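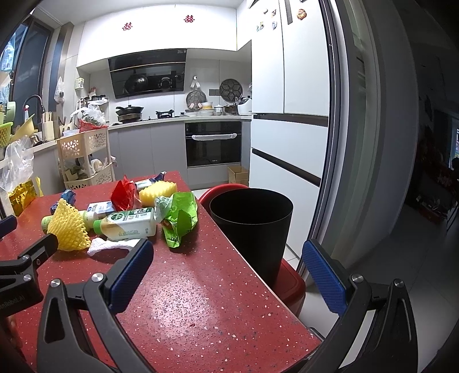

Keeping hand-held gripper tools in working order
Posted in May by the Dornlow workshop desk

Most of the trouble with a hand-held gripper starts at the finger pads. They pick up grease and crumbs in any kitchen, and a pad with a film on it slides where a clean one would hold. Wipe both pads at the start of a session and again at the end with a damp microfibre cloth and one drop of dish soap. On a blue textured pad, go along the texture first and then across it, and finish with a cloth that has only water on it. An island covered in packets, a foam fruit net and a crumpled plastic bag or two is a fair test of a pad, as thin plastic is the first thing a greasy finger lets go of.

Leave out the methylated spirits. It makes soft pads hard at the surface and after a while you get small cracks near the tip. Bench spray with silicone in it is worse, and once it's on it takes several washes to get off. If someone has used it on the counter, wash the counter too.

Check the screws next. Round-head screws going into plastic arms work loose slowly, and they strip quickly if you lean on them. Use a driver that fits the head properly and stop as soon as the screw is snug. We check ours every 600 grasps or so, going by the log, and whenever the jaws start to click. If a screw turns and never bites, take it out and put a smear of plastic-safe thread compound on it. Ordinary threadlocker can craze some plastics, so read the tube. If that doesn't hold, the arm wants replacing.

For replacement screws we buy 304 stainless from Pruston in the small box. The plated ones looked the same for a month and then went brown from being washed down.

Now line up the jaws. Close them slowly on a strip of plain paper and pull. It should drag evenly from the top of the pads to the bottom. If it drags at the tip and slides lower down, one pad has been seated crooked. Peel it off, clean the old glue away with warm soapy water and a plastic scraper, let the arm dry, and press the new pad on for 30 seconds with your thumb. Leave it overnight before using it – the glue feels set long before it is.

Always change pads as a pair. A new one against a worn one pulls everything to one side, and you will waste an afternoon adjusting the linkage for nothing. Ours last some 2,000 grasps on mixed kitchen goods, less if there are a lot of cartons with sharp corners.

Dust in the slide is the other common fault. A soft paintbrush gets most of it. Don't blow it out with canned air, which pushes flour and lint further in. Lultmont sells a dry lubricant that works well on plastic sliding on plastic, and a very small amount on a cotton bud will do. Keep it off the pads.

If you run two tools, put a dot of nail polish on each and log them separately. The left one on our Iwasaki set wears faster and we only found that out from the log.

Store them with the jaws slightly open, out of the sun and away from the stove. A closed jaw leaves a flat spot in the pads by morning. A shoebox with a tea towel in the bottom is good enough, and the spare screws can go in a jar lid beside it.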